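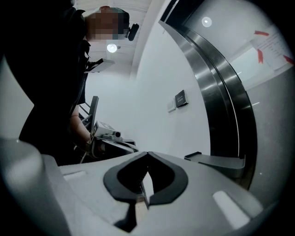 Una persona sostiene una de las pinzas de mano, vista desde la cámara de otra.

Buscamos participantes para comparar pinzas de mano

En Plellon estamos probando dos modelos de pinza manual con cámara, Clilance y Sulline, y necesitamos gente que los use en tareas corrientes: doblar ropa, apilar platos, cerrar botes. No hace falta experiencia en robótica.

Cada participante hace 100 repeticiones con cada pinza, 200 en total, repartidas en dos sesiones por la mañana. Al terminar se rellena un cuestionario sobre peso, agarre y cansancio de la muñeca. Las sesiones son en marzo, en el laboratorio Dalisay.

Requisitos:
- Ser mayor de edad.
- No tener lesiones de mano o muñeca -- tampoco recientes.
- Poder asistir a las dos sesiones.

Se graba vídeo desde las pinzas y los rostros se pixelan. La participación es remunerada y se paga al acabar la segunda sesión.

Para apuntarse, escribir a Imelda Manalo indicando mano dominante y horario preferido. Dudas técnicas: Benjie Mangubat.

Compartido 2 veces · 0 comentarios

Convocatorias relacionadas
Técnico de calibración de cámaras, media jornada
Prácticas en control de brazos robóticos
Prueba de dedos intercambiables para Sulline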